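Protéger son plan de travail avec du papier kraft

Depuis que j'ai un rouleau de kraft dans le cellier, je m'en sers pour tout : pâte à sel, rempotage, cirage des chaussures, confitures de décembre (les oranges amères, ça gicle partout !). On déroule, on coupe, on scotche, et le soir on replie le tout avec les épluchures dedans.

Prenez-le épais, le fin se déchire au premier coup de coude. Côté brun mat vers le haut si vous peignez, la peinture accroche mieux. Pour le fixer, du ruban de masquage, jamais de gros scotch marron, j'ai mis 2 soirées à ravoir ma table en chêne après celui-là.

Ma belle-sœur Hạnh Bạch trace même des cases au ruban pour ses semis, une variété par case, et franchement c'est génial : plus besoin d'étiquettes ! Elle fait des bandes de 16 cm, moi je préfère plus large pour y poser mes bocaux.

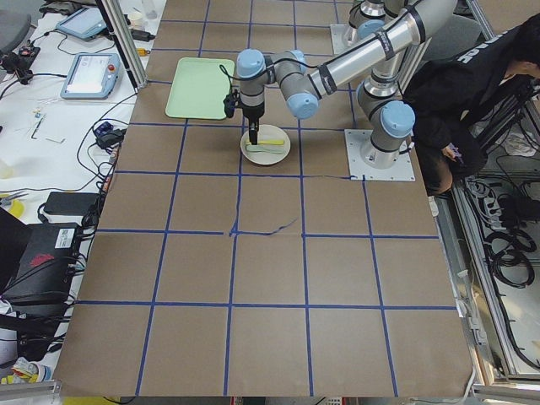 Kraft quadrillé au ruban de masquage bleu, avec un plateau vert clair et une assiette blanche.

Si le papier gondole, décollez un seul bord, lissez avec le plat de la main en partant du centre et recollez. Les taches de gras, on les laisse, on pose un morceau neuf par-dessus et c'est reparti !

Pour enlever le ruban, tirez lentement, bien à plat. S'il reste de la colle : un chiffon, deux gouttes d'huile de tournesol, puis savon noir.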